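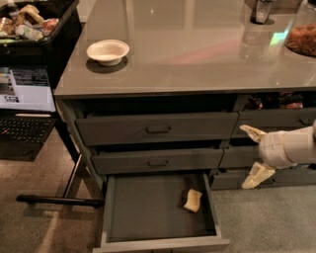 Before the arm goes near a drawer, open it by hand to the stop. Keep the gripper open and beside the front panel, and ask people to stay behind the line at 90 cm.
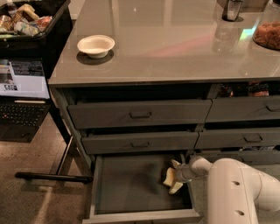

Pandel, June 30, 2026

Inside the drawer, use the slow mode only. The fingers should point down and must not press on the floor of the drawer - if they do, stop and write it in the Lillum log. One person holds the stop button all the time.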